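Home | Stories | Archive | Submit | Contact

THE LAST FERRY TO FLUVTON

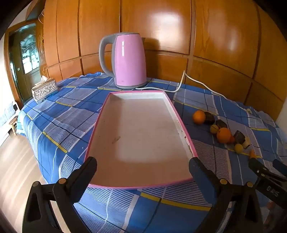 How long does the crossing to Fluvton take?
Ten minutes over the hour if the wind is behind you, and most of the night if Mogens Eyvindsson is at the wheel.

He was at the wheel.

Heiðrún saw him through the glass and nearly turned back. Bag on her shoulder, one shoe untied, the gangway already shaking. Then the chain went across behind her and that was that.

Fifteen years. Same hat. Same way of standing, like the boat had insulted him.

She found a bench by the heater. Put the envelope under her thigh so it wouldn't slide. 932 dollars in it, mostly twenties, the price of her father's half of a boat that sank in November before she was out of school. Dad had sold the half to Mogens. Mogens had paid. Dad had then, quietly, got paid again by the insurance, and never said, and last week in the hospital at Sedero he said.

"Give it back to him."

"All of it?"

"What's left."

So.

The engine coughed. Lights of the dock going small. A man across the aisle was eating sardines out of the can with a pocket knife, Troels Bundgaard, she knew him from the hardware store, he had sold her a hinge once. He nodded. She nodded. He held out a sardine on the knife and she shook her head.

"Rough past the point," he said.

"Is it?"

"With him it is."

It was. The first wave came at the point and the second came over the rail and somebody's thermos went rolling the whole length of the cabin and back. Troels put the lid of his can in his shirt pocket. Heiðrún got up. Stupid to get up. She went hand over hand along the seat backs, up the four steps, and knocked on the wheelhouse door becuase it seemed rude not to.

"No passengers," Mogens said.

"It's Heiðrún."

He didn't look around. The wiper went across, went back.

"Ragnarsson's girl."

"Yes."

"You got tall. Hold on to that."

She held on to that. A brass rail, cold. The bow went down and she could see nothing but black water and then it came up and she could see nothing but black sky. He steered with two fingers. All those years people had said he was a bad sailor and here he was with two fingers, humming.

"You're going slow," she said.

"I'm going sideways. Everybody else goes straight at it and gets sick. Takes longer my way."

"I have money for you."

"For what?"

She told him. It came out in the wrong order, the insurance first, then the hospital, then the boat. She had practiced it on the bus and it was no use at all. He hummed through some of it. When she got to the end he was quiet, and the wiper went across, went back, went across.

"I knew," he said.

"You knew?"

"I signed the paper. Your father can't spell. I filled in the form for him at my own kitchen table, he had coffee, he cried a bit. I got half."

The envelope was damp at the corner now. She was still holding it out. Her arm was getting tired.

"He never said you got half."

"No. Well. He wouldnt."

Ahead there was one light, then three, low down. Fluvton. He reached over without looking and pushed her hand, envelope and all, back against her coat.

"Tell him I took it," Mogens said. "Now go sit down, I have to park this thing."

She went down the four steps. Troels had saved her seat with his hat.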